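4.2 Handwashing signs and who reads them

The posters went up in July at both sites, the Plillach ferry terminal and the Skonel bus depot, and were left alone until the wording was changed. We had expected the norovirus outbreak of the previous winter to have done most of our persuading for us. People who have spent a night on a bathroom floor tend to say they will wash their hands more carefully in future, and 57 of our interview subjects said exactly that, several with feeling. The sink sensors took a less generous view. Soap use at Plillach rose for a short time after the posters appeared and then settled back to where it had been, as if it had only stepped out for some air.

Pichler argued at the design stage that the trouble with public health signs is their look: blue, square, and written by someone who is disappointed in you. The second version of the poster was therefore given a friendlier background and a shorter message. It kept the drawing of the hands, which test readers at Skonel had taken for a pair of gloves, a bird, and in one case bread dough. We record this here for other groups who may be thinking of drawing their own hands. 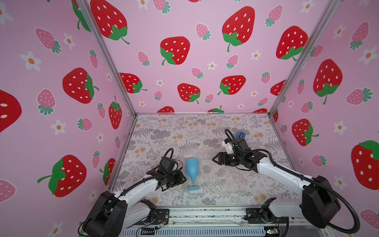 Figure 3. Strawberry-print wall covering with small white flowers, fitted to three inner walls.

Soap use under the two versions was compared by sensor count. We logged 2155 visits to the sinks under the first poster and stopped at 2000 under the second, when the Skonel depot closed its restrooms for plumbing work without telling us. The friendlier poster did slightly better at Plillach and slightly worse at Skonel. Paucar has suggested that bus passengers distrust cheerfulness before breakfast. This is plausible, and we have no data on it whatever.

A larger effect came from something we did not plan. The cleaning contractor at Plillach replaced the soap dispensers with the Prindisix model, which works on the first press. Soap use climbed that same week and stayed up under both posters. We had set aside 200 hours for work on wording and color, and none for checking whether the soap came out. Dispenser type was added to the site checklist after that, on the line above poster height. The effect of the new dispensers is treated separately in Section 4.3, where the sensor faults at Skonel are also listed.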